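How a Law Is Checked Before It Starts

By Till Brinkmann
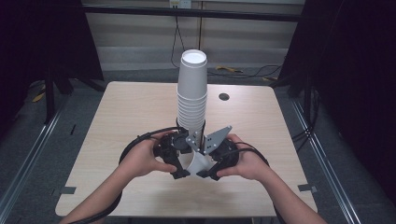 A stack of white paper cups on a table.

A parliament is a group of people chosen by voters to make laws. The parliament of Tumska has 102 members. A plan for a new law is called a bill.

A bill is read 3 times. At the first reading, only its title is read out. At the second, members argue about the main idea. At the third, they vote on the final wording. If all 102 members vote, 52 votes are more than half, and the bill passes.

A smaller group of 16 members studies the bill between the second and third readings. This group can ask ministers to hand over letters and notes. A minister may refuse if a paper must stay secret to keep people safe. A judge can then be asked to decide.

Words to know
Minister: a person in charge of one part of the government, such as schools or roads.
Reading: a stage at which parliament deals with a bill.
Archive: a place where old papers are kept. The archive in Surnano holds every law passed in Tumska.

Page last checked: 2019-04-08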